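Living With a Pale Wood Table

Every household has one surface that everything lands on, and in ours it is a pale wooden table that I bought in a weak moment. The shop had it under a skylight with a bowl of lemons on it. I don't own a bowl of lemons. I own mail, a bicycle pump, and relatives who drink turmeric tea.

What follows is twelve years of looking after light wood, minus the swearing. Most of it applies to any smooth, pale tabletop, whether you eat at it, work at it or mainly use it to hold up laundry.

Find out what the finish is before you do anything

Half the bad advice about tables is good advice for a different table. A drop of water in an inconspicuous spot will tell you a fair amount. If it sits there in a bead for ten minutes, you probably have a varnish or lacquer. If it darkens the wood fairly soon, you have oil, soap, worn-out wax, or nothing. Dry it off afterward. I have seen a person carry out this test and then go to lunch.

Varnished tops want very little from you. Oiled tops want oil. Soaped tops want soap, which sounds like a joke but is a real and quite old way of keeping pale wood pale. If you still have the leaflet that came with the table, congratulations, you are the first.

The daily wipe

Use a cloth that has been wrung out until you feel a bit silly. It should leave a film that dries while you are still standing there. Wipe with the grain, then go over it once with a dry cloth. I use old T-shirts cut into squares, and I keep the table squares apart from the floor squares by cutting a notch in the corner of the floor ones. The system has failed only once, and I have chosen not to find out who was responsible.

Skip anything with grit in it. Skip the green side of the sponge. Skip vinegar too, at least as a habit. People put vinegar on everything as though it were a moral position, and over time it can dull a finish.

For sticky patches, a few drops of dish soap in a bowl of warm water will do it. Lay the damp cloth on the spot for a minute and let it work while you put the kettle on. Scraping with a fingernail is fine. Scraping with a butter knife is how I got the mark near my own chair, which I cover with a coaster and regard as character.

Crumbs first, water second

I put this in its own section, as my household seems unable to absorb it. Dry crumbs brush off. Wet crumbs become paste, and the paste goes into whatever seam or dent is nearest. A soft brush, the kind sold for dusting shelves, lives on a hook by the table. It gets used by me.

Reading the grain

Pale wood hides scratches well if they run along the grain and shows them off if they run across it, so it pays to know which way yours goes. Stand at one end in the morning, when the light comes in low, and look along the surface. On some boards the lines are as straight as a ruled notebook. On others they wander, bend up into an arch, think better of it and come down again.
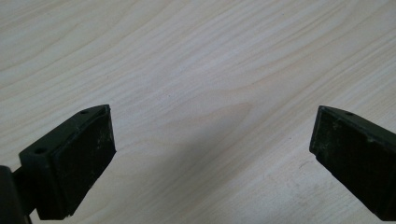
With a figure that curves, "wipe with the grain" turns into more of a suggestion. Pick the direction most of the lines are heading and stick with it. For cleaning, this hardly matters. For sanding it matters a great deal, and with swooping grain I go in short strokes, following the bend as closely as my patience allows.

Low light is also the honest way to look for dull areas. Before you treat one, though, move your head. Then move the lamp. I once spent a whole evening buffing a grayish patch that was the shadow of a houseplant. The plant was right there the entire time.

Small dark specks deserve the same caution. Some wipe off. Some are in the wood and were there before you were. Try a damp cloth, then leave them alone. Nidia Apaza, who lives upstairs and has restored more furniture than she has room for, says that the fastest way to ruin a tabletop is to go after a speck with a blade, and she has a table with a small crater in it to back her up.

Rings

White rings are usually moisture caught in the finish, and the cheering thing about them is that many fade by themselves. Give it a day or two. If the ring is still there, set a hair dryer on low, keep it moving, and stop as soon as the wood feels warm under your hand. A little plain petroleum jelly left on overnight sometimes helps as well. Wipe it off before breakfast, or somebody's homework will have a translucent window in it.

Dark rings are worse. The water has reached the wood itself, and on a pale top they look like the footprints of a small, heavy animal. On bare or oiled wood you can try a light sanding. On a varnished top, you are looking at stripping the finish, or at buying a fruit bowl of the right diameter. I have two fruit bowls.

Turmeric, ink, beets, red wine

Blot. Don't rub, and don't shout, which makes people rub. Press a dry cloth on it, lift, find a clean part of the cloth, press again. Then mild soap and water, then dry. Turmeric tends to fade in sunlight if you can get the table near a window for a few days. Nusrat Sarkar, my sister-in-law and the source of most of the turmeric, told me this with the calm of a woman who owns a dark brown table.

Ballpoint will come off some hard finishes with a dab of rubbing alcohol on a cotton swab, but alcohol also dissolves shellac and can mark other finishes, so test it underneath first. The underside of a table is the best practice area you will ever be given, and hardly anyone looks there except toddlers.

Sanding and oiling an unfinished or oiled top

Once a year is plenty for a table that gets normal use. I do mine in December, when the air is dry, the windows are shut and I am looking for a reason to keep people out of the room.

Clear everything off, including the things that have been there so long you think they are part of it. Wash the top, let it dry overnight, and sand lightly by hand. I start at 240 grit where it is rough and finish with 320. Around 500 is as fine as I have ever gone, and my guests said nothing about it at all.

Sand the whole top, even if only one spot annoys you. Fix a single spot on light wood and you get a paler spot with a halo, and then you have something new to be annoyed by.

Vacuum the dust, wipe with a barely damp cloth, and let it dry. Put the oil on thin with a rag, leave it as long as the can says, then wipe off everything that hasn't soaked in. Whatever you leave behind goes tacky and collects cat hair. Most oils will yellow pale wood a little. If you want to keep it creamy, look for one with a touch of white pigment, and try it underneath before you commit.

Lay the used rags out flat, outdoors, until they are stiff and dry. Oily rags left in a heap can heat up and catch fire by themselves. I have no joke for that one.

Sun, mats and the problem of the tidy rectangle

Wood changes color in daylight. Some pale woods go golden, some go a bit pink, and all of them do it everywhere except under the placemat. If you leave a mat or a runner in one place for a summer, you will lift it and find its exact outline preserved. Shift things now and then. Turn the table end for end every few months if the room lets you.

Felt pads go under anything ceramic, and get replaced when they pick up grit, at which point they have become sandpaper with good intentions. Rubber feet on lamps and speakers can leave a mark of their own, so put a scrap of felt or cork under those too.

As for coasters, I have tried asking nicely and I have tried asking the other way. The best results came from buying far too many and leaving them all over the table, so that it takes some effort to put a glass anywhere else. My nephew manages it about once a week.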